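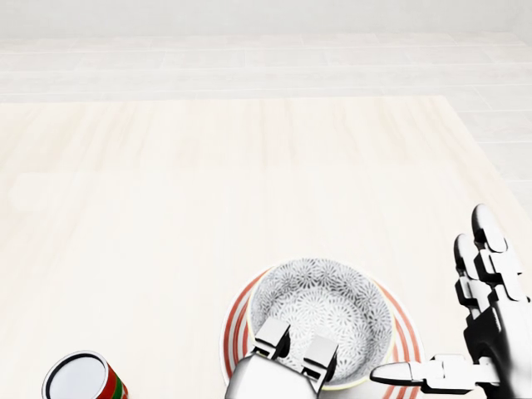 Ticket 2000 - Kitchen display drops table orders
Site: Kadcombe
Opened by: Shadi Abou Jaoude
Status: Monitoring

Problem as reported: Orders sent from the dining room tablet reach the kitchen display with the notes missing. The dish name and table number come through. "No onion" and similar notes do not. Started after the April menu update.

9:10 am - Called the site. Confirmed the tablet runs the Nillen ordering app and the kitchen screen is a Valteck unit. The receipt printer shows the notes correctly, so the tablet is sending them.

9:35 am - Sent three test orders with notes of different lengths. Short notes arrived. The longest one was cut and the other was blank. Restarted the kitchen screen - no change.

10:20 am - Compared settings with the Meesuk site, where notes work. Note limit at Meesuk is 200 characters. At Kadcombe it is 9. The update file must have reset it.
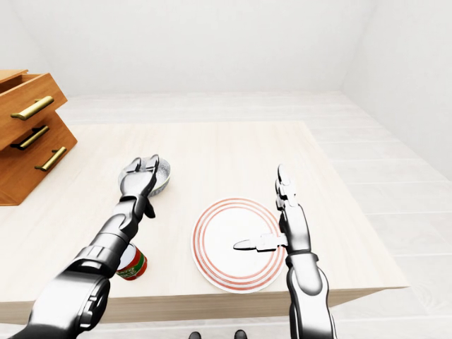
The limit was changed to 200 and saved, but the old value came back after the screen synced with the menu file. I edited the menu file itself and pushed it again. I then typed a full-length note and it came through complete.

11:45 am - Shadi ran lunch orders with notes on the live system. All notes printed and displayed. One order was slow to appear, which looks like a separate wireless issue - logged as its own ticket.

To do: check the limit again after the next menu update. Leave this ticket open until then.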